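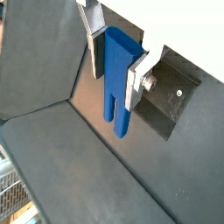 Flat or upright for forked parts? I've been going back and forth on this for a fortnight and I'd like to hear what people do before I waste another reel. I'm trying to get decent prongs on a hollow piece, which sounds easy until you try it. The shape I mean is like the blue one, with the rectangular tube up top, open at the end, then the two prongs with a narrow slot between them and one prong a good bit longer than the other. You can just make out faint lines running along the length of it, and that's the way I want mine to go as well, because every one I've done standing up has snapped at the root of the long prong. But lay it down and the roof of the tube sags in on me, and I can't get a support out of there without swearing. So what would you do?

saltmarsh_pete
Posted 01/06/2019
Posts: 2,981

---

gingernut71
Posts: 3,788

Flat, every time. You've answered your own question with the snapping. If the lines go across a thin prong you've basically made a stack of biscuits, and it'll go the first time you lean on it. A saggy roof inside a tube is only a problem if something has to slide in there. Does it?

---

saltmarsh_pete

Yes, worse luck. A bit of flat bar goes up the inside, and it wants to be a snug push fit. I could file it but the tube's deep and I've only got the one skinny file, which is already past its best.

---

gingernut71

Then buy a file!

---

mrs_tiggle_prints
Posts: 17

Hello, fairly new so ignore me if this is daft, but could you print it on its side edge? So the slot is facing up and down if you see what I mean. I did a sort of toasting fork thing for my nephew's play kitchen that way and the gap between the prongs came out lovely. Mine didn't have a hollow handle though, so perhaps I had it easy.

---

saltmarsh_pete

Not daft at all. I think I follow you, you mean with one prong sat on the bed and the other floating above it? My worry is the top prong then needs something under it the whole way along, and a narrow slot full of support is the stuff of nightmares. Was yours a wide gap?

---

mrs_tiggle_prints

Oh, yes it was. You could get your finger in it. Sorry!

---

oldkettle
Posts: 3,032

I'm going to be the awkward one. Upright. You get a perfect tube, no sag, no support, nice crisp edges at the mouth. The snapping is because you're printing too cold and too fast and the layers aren't sticking, and turning it on its side only hides that. I've got upright hooks in the shed holding a strimmer and they've been there since November.

---

gingernut71

Hooks are chunky though. He's talking about two skinny prongs with a slot up the middle. Have you ever done thin ones upright and then bent them?

---

oldkettle

I have, as it happens. They bent a bit. Then one broke.

---

gingernut71

Ha. Right.

---

oldkettle

It broke after a LOT of bending. I was being unreasonable with it. My point stands, turn the heat up and the fan down and have another go before you redesign the world. What plastic are you on, pete?

---

saltmarsh_pete

It's the Allby stuff, the everyday one in the cardboard reel. I've got it on whatever Idum gave me as the default and I've never touched the fan in my life. Didn't know I was allowed to.

---

oldkettle

There you are then. Fan right down after the first few layers, nozzle up ten degrees, and slow the prongs. When it gets to the thin bits each layer takes no time at all, so it's putting hot plastic on hot plastic and the tips go like melted candles. If you've got room, print two at once so each one gets a rest.

---

wrenandspanner

Coming at it from the other end, what about the corners? The prongs on that blue one are rounded off at the ends and the inside of the tube's got rounded corners as well. If you've drawn yours with sharp inside corners where the slot stops, that's where your crack will start, whichever way up you print it. Put a curve at the bottom of the slot, as big as you can get away with.

---

saltmarsh_pete

Erm. Mine is dead square at the bottom of the slot. I did it by chopping a rectangle out.

---

wrenandspanner

I'd bet money on it then. Go and do that before you touch anything else, it's a two minute job in the drawing.

---

gingernut71

Agree with that, and I'm annoyed I didn't say it. Still print it flat.

---

tubs_of_bits

Has anyone mentioned giving the tube a peaked roof? If the fit only matters on the sides, draw the inside top as a shallow point, like a tent, and it'll print flat with no support and no sag. The bar touches at the sides and doesn't care what's going on above it. I do all my box handles like this. Fakhoury in the precinct let me use their demo printer to try it and it came out first go, and that printer is a right old nail.

---

saltmarsh_pete

Now that is interesting. The bar would rattle up and down a touch but I could live with it, or put a dab of glue in. How steep does the point need to be?

---

tubs_of_bits

Depends on the width. Yours sounds narrow so I'd start fairly shallow and see. Print just the tube end first, no prongs, and chuck it if it's wrong. Saves you an evening.

---

oldkettle

All this messing about with tents when you could stand it up and turn the fan down.

---

mrs_tiggle_prints

Could you make it in two halves? Prongs flat, tube upright, then glue the one into the other?

---

gingernut71

You could, but then your weak spot is the glue. I went through a phase of gluing everything and I've still got a drawer of halves.

---

wrenandspanner

Glue's fine if there's plenty of overlap. I'd leave it as plan C.

---

saltmarsh_pete

Ok, did a quick go last night with a curve at the bottom of the slot and everything else left alone, still upright on the old settings. It's tougher, I had to properly lean on it, but it did go in the end and it went straight across the long prong along a layer. So wrenandspanner and gingernut71 can share that one. I've got a flat one with the tent roof going now and I'll do oldkettle's hot and slow one after, if the reel lasts. I'll take all three down to Wilturwood when the shed's open and hang paint tins off them.

---

oldkettle

Use the same tins for each or I'm not accepting the result.

---

tubs_of_bits

And lids on, please. Speaking as someone with magnolia on his boots.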